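The Last Few Parts in the Bin
A team at Sanirard taught an arm to keep going when the easy picks run out

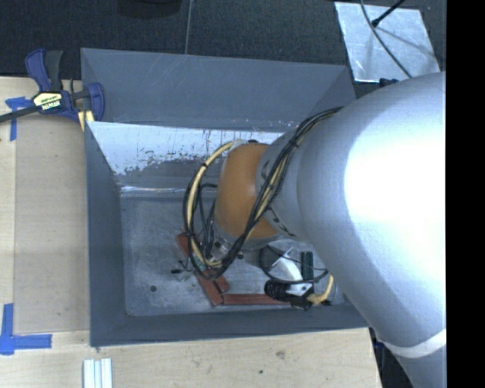
Most bin-picking systems do well for the first two-thirds of a bin. Parts are piled up, there is always one on top, and the arm can be choosy. The trouble comes near the bottom. What is left lies flat or has slid up against a wall, and the arm's own wrist starts to get in the way.

Factories have lived with this for years. A worker comes by, tips out the last few pieces and swaps in a full bin. At Sanirard, a small automation lab that does contract work for parts suppliers, the engineers wanted to see how much of that walking around they could get rid of.

Their method is called Ovum. It started as a grasp planner like many others, which scores possible grips and picks the best one. The change was to let it choose a push instead. If no grip scores well enough, the planner looks for a short sideways shove that would leave a part easier to hold, and it scores the shove by the grip it expects to have afterward.

The second change was less interesting to write papers about and took longer. Cables have to get to the wrist somehow, and on a real arm they hang in loops that swing and sag as the joints turn. The first version of Ovum treated the arm as a clean set of rigid shapes. It would plan a path that cleared the bin wall and then drag a cable across the rim. The team now gives the cables a padded zone that changes with the wrist angle, and any path that puts the zone through a wall is thrown out.

That costs some reach. In the corners of a metal bin, the padded zone rules out several wrist angles that would be safe most of the time. The lab decided it could live with that — a snagged cable stops the whole cell.

Training was done in simulation, using a part library called Guillot, and then on the real arm. The real bin was the harder teacher. Worn metal throws back bright patches that a depth camera reads badly, and long, thin parts near a wall tend to blend into it.

In the main test, the lab ran 33 bins down to the bottom. The older planner cleared 19 of them without help. Ovum cleared all but three. When it failed, it was usually with a narrow bar lying tight along a wall, where there was no room to get behind it and push.

The pushing does slow things down. A shove followed by a grip takes five seconds longer than a grip alone, so the planner is set to try it only when the scores drop.

Trinudora, a supplier of metal fittings, plans to put the method on one line in July, starting with its short parts. Long bars will still be emptied by hand.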